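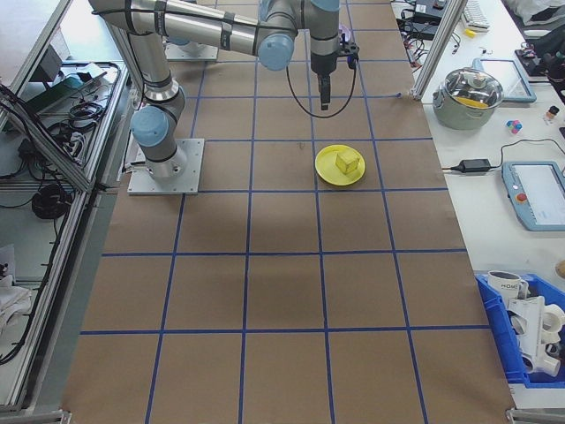 What does Trenham do?

Trenham takes a goal, such as "put the gripper over this point, facing down", and works out a path the arm can follow to get there. It then sends that path to the arm's controller as a stream of joint positions and watches the joint readings that come back. It also keeps the model of the space around the arm that the planner checks against. Everything else (deciding what the goal should be, opening and closing the gripper, logging) sits in your own program and talks to Trenham over a local socket.

What do I need to run it?

A Linux computer with a wired network connection to the arm controller. Four cores are enough for planning. If you run the camera side on the same machine, use eight. Trenham does not need a graphics card. Please don't run the control link over wireless, even for a quick test.

Which arms are supported?

Six- and seven-axis arms whose controllers accept joint position streaming from an outside computer. The list of tested controllers is in the file controllers.txt in the download. If yours is missing, you can write a driver. The driver needs three functions: read joints, write joints and stop. Most people who have done this started from the sample driver and changed the message format.

Is it free?

The planner, the drivers and the calibration tool are free to use and change. Paid support is handled by Kaczorowski, and their terms are on their own site. We don't answer billing questions here.

What is the difference between Trenham and Dustinau?

Dustinau is the perception part. It reads a depth camera, finds objects on a flat surface and publishes their positions. Trenham can use those positions but doesn't depend on them. You can install either one alone. If you install both, check that the first part of the version number matches, as the object message changed between 1 and 2 and the old one will be refused.

How often does the control loop run?

The default is 1,000 times a second where the controller allows it. Many controllers ask for a slower rate, and the driver sets this when it connects. You can see the rate in use by typing "status" at the Trenham prompt. Planning runs in a separate process, so a long plan does not slow the loop down.

I get error 397. What does it mean?

The planner could not find a path in the time allowed. Common causes, starting with the one we see most:

The goal is out of reach with the gripper at the angle you asked for. Try the same point with the angle left free. If it then plans, the angle was the trouble.

The tool length is wrong, so the planner thinks the fingertip is inside the table. Run "show tool" and compare with a ruler.

The starting position already counts as a collision. The log will say "start state rejected" just before the error.

The time limit is too short. Raise plan_time in the settings file. We would not go above five seconds. If it takes longer than that, something in the model is usually wrong.

I get error 410. Is that the same thing?

It is a different fault. Error 410 means a path was found but the controller stopped taking commands part of the way through. Look at the teach pendant first. If the controller has gone into a protective stop, clear it there, then type "resync" at the Trenham prompt before you send another goal. If the pendant shows nothing, look at the network. A cheap switch shared with cameras is enough to cause it.

Do I have to restart everything after an emergency stop?

You only need to restart the driver. Release the button, power the arm up from the pendant, and type "driver restart". Trenham throws away any path it was holding when the stop came in, and it will not carry on from the middle. Some people have asked for an option to resume. We have decided against it and the request is closed.

How do I tell Trenham where the table is?

Touch the tool tip down on three points that are well apart, and press "record" at each. The calibration tool fits a plane and prints the error in millimetres. Under one millimetre is good. If you get more than two, check that the tool is tight and do it again. The plane is saved in surface.cfg, and the planner keeps clear of it by the margin set in the same file.

Can I use my own grid on the table?

Yes. Set grid_origin to one corner, grid_step to the size of a square, and the goals can then be given as squares (for example "B4") in place of coordinates. The origin is the corner nearest the base unless you change it. Measure grid_step over several squares and divide, as a small error in one square adds up across the table.

Why is the arm always a few millimetres off in the same direction?

That is nearly always the camera-to-base calibration in Dustinau. Run the calibration again with the board in at least a dozen positions, tilted as well as flat. People tend to leave the board flat for all of them, and the fit then looks good in the report and bad in use. If the arm is off by a different amount in each part of the table, suspect the lens settings.

Dustinau finds objects that are not there. What can I change?

Start with min_height. The default picks up creases in paper and the edges of tape. Raise it until they go, and stop before your smallest object goes as well. Strong shadows should not matter to the depth reading, but they do upset the colour step if you have it turned on. Shiny and see-through things are a weak spot. Glass often comes back with holes in it, and bare metal can appear closer or further away than it should. We have no good setting for either.

It merges a small object with the plate it is sitting on.

Turn on split_layers. Dustinau will then look for a second flat surface above the table and treat anything standing on that as separate. It works best when the lower item is wide and shallow. If the two are the same colour, turn the colour step off so that only height is used.

How does it handle cables?

Poorly, at present. The planner knows the arm's links and the tool, and a hanging cable is neither. What we suggest is adding a cylinder to the tool model that is wide enough to cover the loop. This rules out some paths the arm could really have taken. You can also limit the turn of the last joint with wrist_limit – this stops the cable being wound up over a long run.

Can two arms share one table?

Two arms can share a table if one Trenham process plans for both. Start it with both drivers listed, and give each arm its own base position in the settings. Don't run two separate copies. Each would treat the other arm as if it did not exist. An arm that is fitted but switched off still has to be in the model, and you can add it as a fixed shape in its parked position.

Is there a simulator?

A simple one. Type "driver sim" and Trenham will behave as though an arm were connected, with a window that shows the joints moving. It checks paths against your model. It does not work out forces or slipping, so it can't tell you if a grip will hold.

How should I make the first real move with a new setup?

Set speed_scale to 0.05, stand where you can reach the emergency stop, and send a goal that is well above the surface. Watch the whole move. Then do the same at a lower height. Leave the scale low until you have tried all the corners of the area you plan to use.

Does Trenham make my robot cell safe?

No. It avoids what is in its model and knows nothing of anything else, people included. Safety limits belong in the controller and the cell itself, and must be set up by someone trained to do it.

Can I write my program in Python?

The Python package is the one most people use, and it covers all the commands. There is a C++ library as well, though it lacks the grid functions. For anything else, the socket takes lines of plain text, and the format is written up in protocol.txt.

Where do the log files go?

Into the folder "logs" next to the settings file, with a new file for each start. Joint readings are only kept if record_joints is on. They fill a disk quickly.

How do I report a bug?

Send the log, your settings file and the exact version to the Prisbridge tracker. A short note of what you expected the arm to do helps a great deal. Kauko Harju goes through new driver reports himself, and planner reports go to whoever is free. Please don't paste logs into the body of the report – attach them.

When is the next release?

The next one is planned for May. It will have the new tool editor and a fix for the "resync" command hanging when the camera is unplugged. Cable modelling will not be in it. The settings file keeps the same format, so you can copy your old one across.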